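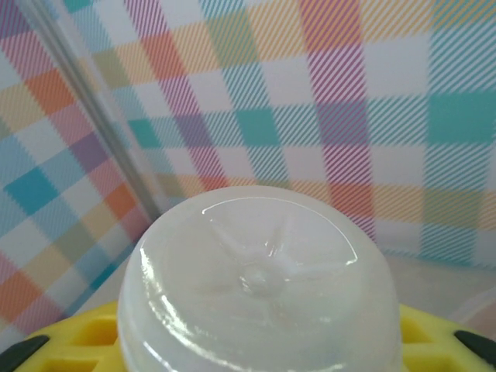 Jocelyn Li writes that she priced a small bench arm for her packing room, got three quotes, and could not compare any of them, since one included the gripper, one included the table, and the third included neither and cost the most. She asks what a shop with one bench should put in the budget before calling a seller.

Start with the object, then the gripper, then the arm. Most small shops do it the other way around and pay for reach and payload they never use. Write down the heaviest thing to be lifted, the widest thing to be gripped, and the slipperiest. Those are often three separate items. Molded plastic is a common case of the last: light, smooth, rounded, and hard to hold with flat fingertips.

Gripper and fingertips

Ask for the opening width in writing, measured between the fingertips and not between the bare jaws. Fingertips wear. Budget for 4 spare sets in the first year if the work is smooth plastic, fewer if it is cardboard. Soft pads improve the hold on curved parts but pick up dust, and a dusty pad slips. Wipe pads with a damp lint-free cloth at the start of the day and let them dry before the first cycle.

Wrist camera

A camera at the wrist is worth having if parts arrive in different positions. If every part sits in the same pocket of the same tray, leave it out and buy a better tray. Clear and frosted plastics throw bright highlights, so test with your own parts under your own lights. Aba Appiah's shop in Urkthorpe moved one overhead lamp to the side of the bench and dropped a planned lighting kit from the order. Try the lamp first.

Trays and fixtures

Perforated plastic trays are cheap, light, and easy to rinse. Check two things before ordering a stack: that the tray does not flex under the load, and that the openings are smaller than the base of the smallest part. Fix the tray to the bench with stops on two sides. Clamps are slower to change and tend to get left off.

The bench

An arm on a weak table shakes, and the seller will not fix that for you. Put a full glass of water on the bench and push the top sideways by hand. If it slops over, brace the legs or budget for a new frame. Allow about 600 dollars for a welded one. Leave clear floor on the side where a person loads parts.

The trial

Bring a box of real parts, including the scuffed ones. The trial sheet we use came from the Gorarero packing line and has one rule: 97 good picks out of a hundred, with no one touching the bench, or the order waits. Fragkou and Esis were both willing to run it on a loaner. Ask before signing — afterward the answer changes.

Costs left off the quote

Power outlet on its own breaker. Cable guides. Shipping both ways on repairs. Training for 2 people, never one. Software renewal, if there is any; get the yearly price and the price of stopping. An hour each week for cleaning and checking bolts, entered as labor.

Keep the quotes on one sheet with the same rows in the same order, and write "not included" in the blanks. Send the sheet back to each seller and ask them to fill in the rest.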